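How to request an evaluation report from the Olbridge Fund

The Olbridge Fund publishes evaluations of its lending programmes once the borrowing authority has been given time to reply. Reports that have not yet been placed on the website may be requested by any member of the public.

Before you begin, find the programme number. It is printed on the first page of the loan agreement and in the annual list of commitments, which now has more than 900 entries. The Platadby and Danko programmes were renumbered in July -- use the new number in all letters.
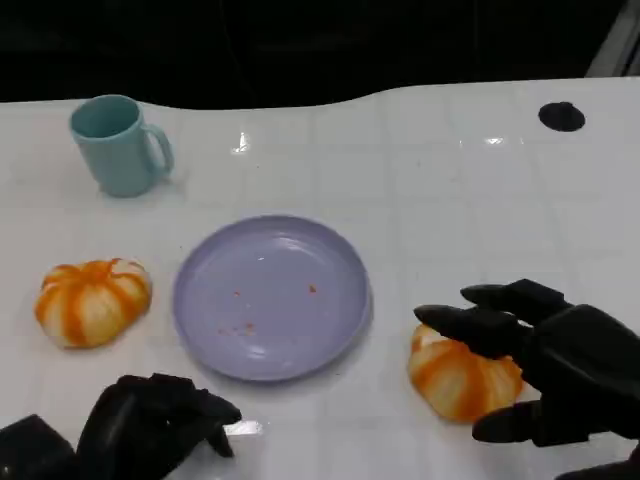
A mug and a plate on a white tabletop.

Complete Form 23 and state which part of the report you need: the main findings, the statistical annex or the authority's reply. Requests for the full text should be marked "complete". Send the form to the Records Desk, Room 234, before noon if you wish it to be logged the same day.

The desk will confirm receipt in writing. A decision follows within 42 working days. Where passages are withheld, the letter will name the rule applied and the date on which it lapses.

If a request is refused, you may ask for a review. Quote the reference on the refusal letter and set out your grounds on a single page. Reviews of the Jisport debt programme are handled separately -- see the notes to Form 23.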